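From: list member, Clundine
To: fixtures-care list
Subject: Re: Dulling and drain ring stains on white gloss basins
Time: 4:10 PM

Replying in line, with the long part at the end.

> We look after the washrooms in a small office building. The basins are white with a gloss
> finish and went in under the last owner. Over the past year they have
> gone dull in a band below the tap, and there is a brown ring at the drain
> that comes back soon after we clean it. The cleaning crew uses a cream cleaner
> and a green pad. I have been told three different things: that the glaze is worn
> and the basins are finished, that it is only scale, and that we should have them
> recoated. The quote for recoating came from Saithong and covers all 10 basins.
> Before I sign it I would like to know how to tell which of these is true.
>
> Also, does anyone know if water hardness matters here? The utility report
> gives 162 mg/L as calcium carbonate.

Taking the last question first. Yes, it matters. At 162 mg/L you are in hard water by the usual scale, and any tap that drips will leave a band of scale exactly where you describe one. Fix the drip before you do anything to the basin. If the band is directly under the spout and narrows toward the drain, look at the tap cartridge.

On the dull band itself, there are three candidates, and you can separate them without special tools.

Scale feels rough to a fingernail and looks chalky once the surface has dried. It sits on top of the finish. A mild acid takes it off.

Metal marking looks gray and comes from rings, watch bands, buckets and the undersides of soap dispensers. It is a deposit, too. It does not respond to a weak acid in the same way and usually needs a fine non-scratch polish.

Abrasion is the bad one. The surface feels smooth or faintly silky, it stays dull when wet, and nothing you put on it changes anything. Wet the area and look at a lamp reflected in it. If the reflection sharpens and goes soft again as the water dries, suspect deposits or light wear. If it is blurred either way, the finish is scratched deeply enough to scatter light.

Now find out what the basin is made of, because the answer changes which of these can be repaired. Knock on it with a knuckle. Vitreous china gives a clear ring and feels cold. Cast acrylic sounds dull and takes on the warmth of your hand within a few seconds. Enameled steel will hold a magnet. Solid surface is heavy, sounds dull, and has the same color all the way through, which you can check on the raw underside near the drain hole. Do that check before the acid test. Keep acid off enamel unless the maker says otherwise.

For china, the test I use is as follows. Pick one basin. Dry it fully. Mix one part white vinegar with 2 parts water, soak a folded paper towel, and lay it over half of the dull band. Leave it for ten minutes, lift it, rinse with plenty of water, and dry. Compare the two halves under the same lamp. Do not scrub, or you will be testing the scrubbing. Do not use vinegar in a room where bleach has been used that day, and make sure the crew knows you are doing it.

> and a green pad

This is your most likely cause. Most green pads of that type carry a hard mineral abrasive. On china they will mark the glaze over time. On acrylic or solid surface they will do it in a week. Take them out of the washroom carts and put them in the kitchen, where they belong. A white pad or a cotton cloth with a neutral detergent will do the daily work.

The brown ring is a separate fault. A stain that returns quickly after cleaning is being fed by something. I would check the plumber's putty or sealant under the drain flange, which can bleed an oily brown line into the joint, and then the flange plating. Once the plating has gone at the edge, the base metal corrodes and stains whatever is next to it. Pull one drain and look. Reset it with a non-staining sealant suited to the basin material — some putties are oil based and will discolor anything porous for good.

On recoating. I do not know Saithong's work and have no opinion on it. In general, a recoat is a paint film over a finish that was designed not to hold paint. The life depends on the preparation. We had a set done at the Clundine site with a two-part product sold as Loltar. It looked good for the first two years, then lifted at the drain, where the edge of the film had been under water most of the day. The overflow slots went next. We ended up replacing the basins, so we paid twice. If you do go ahead, ask for these in writing:

- the name of the coating and its data sheet
- how the drain edge is to be prepared, and whether drains come out first
- cure time before the basin is wetted
- which cleaners void the warranty

Large curved pieces are harder than they look. Spray builds up at the tight turns near the bottom of the bowl and goes thin on the broad outer sweep, and you only see it later under side light. Flat test panels tell you very little about this, so ask to see a finished curved piece. 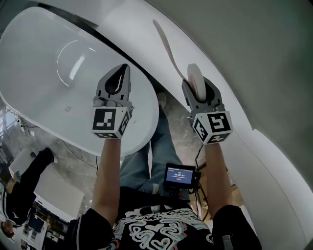
With whites there is also the matter of color match. A patch that matches under washroom lamps can look yellow or blue in daylight. If any basin is near a window, approve the sample there.

For records, we keep one line per fixture in Javgate: material, date the drain was last reset, cleaner in use, and any test result. It took an afternoon to set up. A spreadsheet would do the same job. The point of it is that when the crew or the cleaner changes, you can see when the dulling started.

My suggested order for your building: stop the green pads, fix the taps, identify the material, run the vinegar test on one basin if it is china, pull one drain. Hold the quote until those are done. If it is scale, you have a cleaning job. If it is abrasion on acrylic or solid surface, ask about wet sanding and polishing in place, which costs less than a coating and leaves no film edge to lift. If it is abrasion on china, live with it or replace the worst ones.

Please post the material and the result of the half-band test when you have them. If there is a maker's mark on the underside, include that as well.

--
Facilities maintenance, Clundine
To leave this list, send a blank message with "unsubscribe" in the subject line.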